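Stavance Pantry Reorganization, progress report no. 2
Prepared by Heikki Hirvonen for the Steiner fund

Last updated: January

You asked for fewer adjectives and more shelves this time, so: 63 shelf sections are now labeled, and the dry goods have stopped sharing space with the floor cleaner. Of the grant, 2366 has been spent, mostly on shelving and baskets, with a shameful amount going to label tape.

Wraps and foils took longer than planned. The old system was a deep drawer that opened when it felt like it. Cling wrap now lives in a perforated plastic basket, rolls side by side, yellow packaging and white together. I had wanted the brands kept apart — Marlies Moser asked me who, exactly, was going to do that on a Sunday, and I withdrew the proposal.
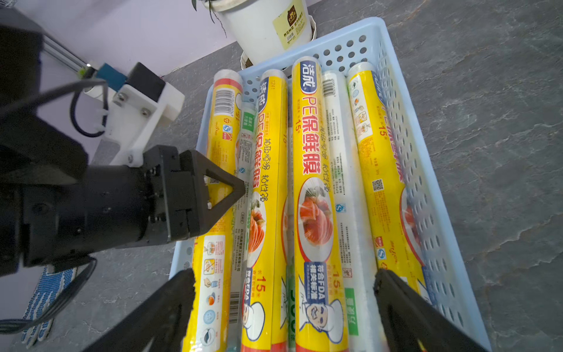
Gil-soo Seo would still like the short rolls kept somewhere else, on the grounds that people grab whatever is nearest and then complain it's the wrong length. The point is fair and has gone on the list, under the spice question, which I'm not ready to discuss in writing.

Still open: two shelves in the back room that lean, and the jar lids. We have many lids. We have fewer jars. Rahel Hollenstein is matching them up and has asked not to be disturbed. The remaining baskets are on order from Raltik, and the next report will cover the freezer.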